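Caring for Patterned Wallpaper and Marble-Look Work Surfaces
Household Advice Service, Sketberg Community Centre

Floral wallpaper has returned to kitchens, craft rooms and small workrooms, frequently in combination with a white marble-patterned tabletop. The following guidance is provided to residents who maintain such spaces themselves. It was prepared by Mamta Negi and revised in February.

Before cleaning, establish what type of paper is on the wall. A paper marked as washable or spongeable will tolerate a damp cloth; an uncoated paper generally will not. Where the label has been lost, test a spot behind a door or below bench height and leave it overnight. Any colour on the cloth indicates that the wall should be dusted only.

Dust from the ceiling downwards with a dry microfibre cloth, following the direction of the seams. Grease near a cooking area may be treated on washable papers with a few drops of dishwashing liquid in a litre of lukewarm water. Wring the cloth thoroughly. Water left standing along a seam will lift the edge, and the corners of a room are usually the first place this becomes apparent.

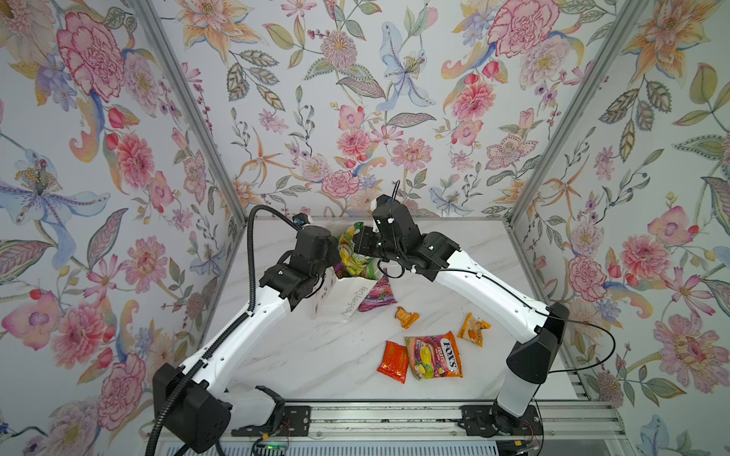 Lifted edges should be re-glued promptly with seam adhesive, applied sparingly with a fine artist's brush and pressed flat using a clean roller. Wipe away any excess before it dries. Residents papering a small recess or alcove are advised to purchase all rolls from the same batch and to keep one offcut for patching. A densely printed floral is forgiving in this respect — a torn patch matched to the pattern is far less noticeable than one cut square with a knife.

Marble-look surfaces vary considerably. Laminate, vinyl film and sealed stone may look alike and should not be treated alike. If the material is unknown, use only warm water and a mild, pH-neutral detergent, and dry the surface afterwards. Vinegar, lemon juice and abrasive creams are to be avoided, as acid will etch genuine marble and grit will dull most finishes. Lift heavy equipment when moving it, and fit felt or rubber pads beneath anything that remains in place.

Where a table stands against a papered wall, leave a gap of 19 mm or fit a clear splashguard. A guard 200 mm high is adequate for craft work; tables used for food preparation or painting will require some 368 mm.

Printed copies of this sheet are available from Noelia Bravo at the front counter. Seam rollers may be borrowed for one week.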